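February, shelf label trial, continued

Set up at the Wynne store at 6:40 am, before the first shoppers and after the last of the good coffee. Cereal aisle only. 200 shelf tags swapped to the new layout, unit price in big type, total price small. Store manager thinks we have them backwards. Half the people in our office agree with him.
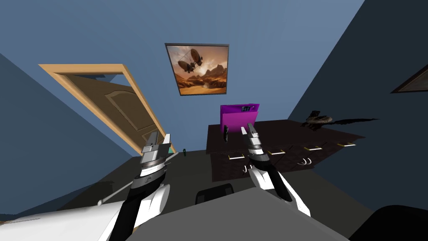

Pouran Azimi did the tag printing. The Direer template (spelled Direr on the invoice, I keep getting it wrong) still chops the last digit off anything sold by the ounce. Reprinted 41 tags by hand. My handwriting did not make the oatmeal look like a bargain.

## Counts

- 671 shoppers through the aisle
- 58 stopped and read a tag for more than three seconds
- Two asked me where the eggs were. Logged as "engagement," then unlogged.

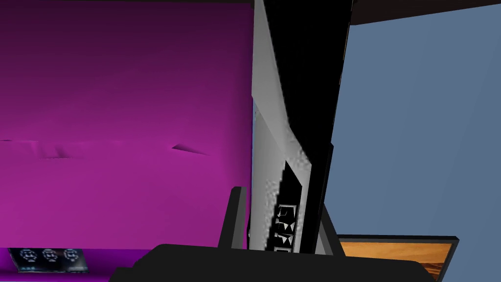

## Store brand vs. Cliltach

Moved the Cliltach granola one shelf down and put the store brand at eye level, same tags on both. Store brand sold better until noon, then Cliltach's rep came by and moved everything back. He was very polite about it. Afternoon numbers are no use to us.

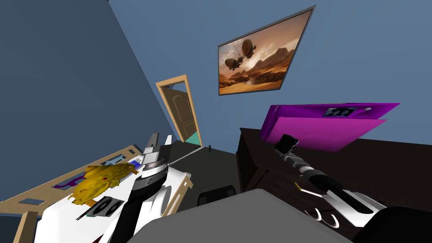
Sorcha Gallagher wants to rerun it with coupons. I'd leave coupons out. Last time they drowned every other effect and we learned that people like coupons.

Register data comes from Flunlow as one long spreadsheet with the family-size boxes filed under "misc." Pouran is sorting it out.

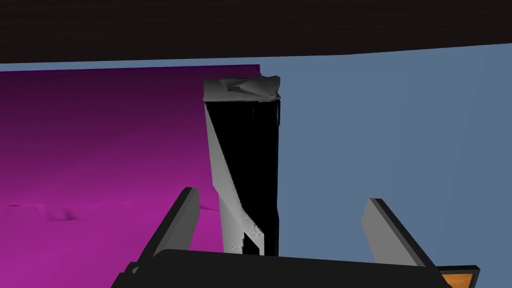 To do before the next run: fix the ounce tags, get the shelf plan signed by someone the reps are scared of, ask Sorcha which week she can spare. Also return the step stool to dairy.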